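Forums > Workshop and Automation > Buying and Budgeting
Tagged: hand-held grippers, spare parts, small labs
Posted 2022-08-10 by kemitz_bench

Budget for a second hand-held gripper station, what did you forget?

kemitz_bench wrote:
Hello all. I must prepare a purchase plan for a second collection station at our place, and the request has to go in before the end of September. I have $3000 for everything except the computer. We already have one station which works well enough, with a pair of hand-held grippers, tracking, a table and an aluminum rail base. The tasks are simple household ones: storage boxes with lids and latches, cups, small packages.

My first list was only the grippers and the tracking plates. My colleague looked at it and asked where the cables are, and I had no answer. So I am asking people who have already paid for such a thing. What goes on the list that I do not see yet?

The work is of this type, two hands and one box with a handle: 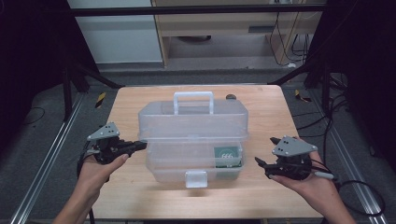 Should I buy the second pair of grippers from the same supplier as the first?
Stay with the same supplier if the fingers and pads can be swapped between the two pairs, because then you keep one drawer of spares for both.

I wrote that question and answer in my own notes last week and I am still not fully sure of the answer. The supplier is Uresano and their delivery time was 15 days for the last order, but the price of the small parts went up. Please tell me if you would do it differently.

drummond_rd wrote:
I would do it differently. We split our order between Uresano and a local machine shop. The shop makes the link arms and we buy only the bushings and the screws. It is cheaper after the first batch. You do need somebody who can read a drawing and check the parts when they arrive, so count those hours too.

For the list: cable clips, a longer cable for each hand, one spare marker plate per gripper, floor tape, a better lamp. Write the lamp down now. We bought ours in a hurry and paid too much colour-matching it to the old one.

luka.floor2 wrote:
I disagree with drummond_rd about the machine shop, at least for a budget of this size. With 3000 you don't have room for a bad batch. Our first one came back with the holes too tight and we lost the money, and then we lost two weeks as well. Buy complete grippers, then think about local parts next year.

Also kemitz_bench, you say "everything except the computer". Does this include shipping and tax? Mine did not, and I had to write a second request, which was embarrassing.

kemitz_bench wrote:
Shipping yes, tax no. Thank you, I will ask our office.

About the lamp, I did not think of it at all. With the clear boxes the light is difficult for us, so maybe a lamp with a diffuser. Does anybody have a good experience with a cheap one?

drummond_rd wrote:
A cheap one is fine if you hang a white cloth in front. I paid $30 for the cloth and the clamps together. Don't buy the lamp with a remote control, you will lose the remote.

Luka, your holes were too tight because you did not give a tolerance on the drawing. We talked about this in your old thread.

luka.floor2 wrote:
The tolerance was on the drawing! The shop did not follow it. But okay, this is not my thread.

kemitz_bench wrote:
Here is the wrist view from our station, so you can judge the light and the parts at the same time.

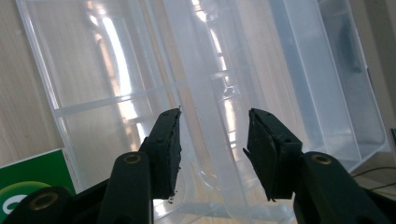 Spare pads are now a separate line in my plan, with their own amount. Before, I had put them under "various" and our office does not like this word. I think a fixed number of pairs for the year is easier to defend than a percentage. The edge of the left pad is chipped and on the right one a thin flap is peeling off, so you understand why I want the line to be generous. I have also added the diffuser cloth, because of the long white reflections on the plastic. What I still miss is a good rule for when to change a pad. Do you go by hours or by eye?

luka.floor2 wrote:
By eye, every Monday. I would change both of those.

drummond_rd wrote:
By hours for me. By eye means each person has a different opinion. And ask for a softer pad in the same order, some sellers send a sample pair for free if you ask politely.

kemitz_bench wrote:
I will put both methods in the plan and let my boss choose. The tax answer came back: it must be included. So the machine shop is out for this year and I will take the complete grippers, with fewer spare marker plates. I will post the final list when it is signed.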